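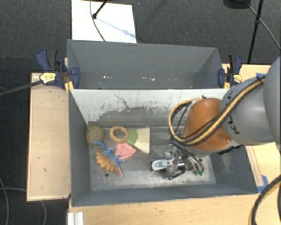

Chapter 6
Inventory Records and Stock Counts

6.1 Why records drift

An inventory record states how many units of an item a business holds and where it holds them. A stock count tests that statement. The two figures agree on the day a record is opened and tend to move apart afterward. Common causes are unrecorded breakage, returns placed in the wrong bin, theft, and keying errors at receiving.

Consider Skondale, a housewares wholesaler with 3,000 active items. Its record for one item shows 200 units on hand. A count in November finds 199. The difference of one unit is called a variance. Its value is small, but the cause is unknown, and the same cause may be acting on other items.

6.2 Periodic and cycle counts

Under a periodic count, all items are counted at once, usually with receiving and shipping stopped. Under a cycle count, a portion of the items is counted each working day while normal operations continue. Cycle counting finds errors sooner – often while the paperwork is still at hand – but it requires a firm cutoff time for open orders.

Sundqvist and Kotian divide items into classes by annual value. Class A items are counted most often and Class C items least often. The method is applied to the Skondale records in Section 6.4.

Terms used in this chapter: variance, cutoff, bin location, book quantity, shrinkage.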